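Scoring halves, and why I've changed my mind about laundry

I've had a few emails since the last post, all asking a version of the same thing: how do you give a robot a mark for doing the washing? Is it pass or fail? Do you get points for trying? So this one is about scoring, and I'll warn you now that it goes on a bit.

Laundry is the task I've spent most of the summer on.

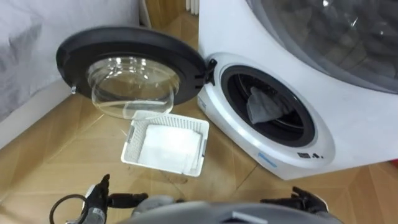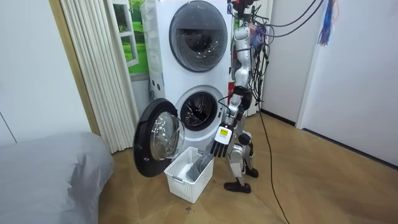 When I started on the Mastosel project I inherited a scoring sheet with one box per attempt. Tick if the cloth ended up where it was meant to be, cross if it didn't. It's quick to fill in and it gives you a lovely clean percentage, and for months I thought that was all you could want. We run the same policy lots of times, count the ticks, change something in the training, count the ticks again. If the number goes up you're happy and you go home.

The trouble is that with long, fiddly jobs the number hardly moves. You can make the thing a great deal better at the first two thirds of the job and the tick rate stays flat, as the last bit still goes wrong. I had a fortnight in June where I was convinced nothing I did had any effect at all. Then I sat down one evening with the recordings and a mug of tea and saw that the reaching had got much, much better and the letting go had got slightly worse. The two had cancelled out. One box per attempt had hidden the lot!

So I threw the sheet away and cut each attempt into stages. Reach, grasp, lift, carry, release, and then a last one I call settle, for whether the cloth is still where it was put once the hand has moved off. Each stage gets its own mark, and you only score a stage if the one before it happened. A failed grasp doesn't count against the carrying.

That last rule sounds obvious written down but it took me ages to get right. At first I was giving zeros all the way down the line after a failure, which made carrying look dreadful when really it was hardly ever being tested. Once you work out each stage only on the attempts that got that far, you see something quite different. Carrying was fine. Carrying had been fine all along. I'd spent weeks collecting extra carrying demonstrations for no reason (sorry, past me).

The numbers, for those who like them. The training set I'm using is called Urncombe and has 2,822 demonstrations in it, all done by people driving the robot by hand. Of those, 1,217 involve cloth of one sort or another. The rest is tidying, doors, putting things on shelves and so on. For testing I did 600 attempts, split evenly between the old training recipe and the new one, and I marked every one of them myself from video. My eyes have not forgiven me.

With the new recipe the grasp stage is where nearly all the gain turned up, and I'm fairly confident about that because the gap was far wider than anything I got from simply marking the same videos twice. Release is a smaller gain and I wouldn't bet much on it. Settle didn't change. I'm still puzzled by settle.

What is the new recipe? It's embarrassingly simple. The old one treated every moment of a demonstration as equally worth copying. The new one looks for the stretches just before the fingers close and shows them to the model more often during training, so it gets more practice at the bit where cloth tends to go wrong. We call it Cenirus, for reasons lost to a very long lunch. I tried several strengths, and 10 times as often was too much - it got so keen on grasping that it would shut its fingers well short of the cloth. A gentler setting did the trick.

A word on marking by eye, as I know someone will ask. Yes, it's subjective. Is a corner of towel hanging over a rim "in" or not? My rule is that if I'd have to bend down and fix it, it isn't in. I wrote that on a sticky note and it's still stuck to my monitor. When I re-marked a batch a couple of weeks later without looking at my first scores, I agreed with myself nearly every time on grasp and lift, and noticeably less on release. So treat the release figures with some care. I'd like a second person to mark a batch too, but it's dull work and I haven't had the nerve to ask anyone.

I also hide which recipe made which video before I mark it. A little script called Ung shuffles them and gives each one a nonsense label, and I don't unshuffle until the last mark is in. I didn't do this in the spring, and looking back at those marks I was definitely being kind to whichever version I'd just finished building. It's very hard not to be!

As for changing my mind: I used to say laundry was a bad test, too messy, too many ways for a piece of cloth to lie. I wanted blocks and cups, things with edges. Now I think the mess is useful, as long as you score it in pieces. A cup is either gripped or on the floor. Cloth gives you all sorts of in-between results, and once you've got somewhere to write those down they tell you plenty about what the hand is up to.

Next on the list is having the robot carry on after a missed grasp and have a second go. At the moment I end the attempt at the first miss, which keeps the marking easy but isn't how anyone would want it to behave at home. That means a new column on the sheet and a decision about how many goes is too many. I'm leaning towards three. If you've done anything similar and settled on a number, do leave a comment, I'd like to know how you picked it.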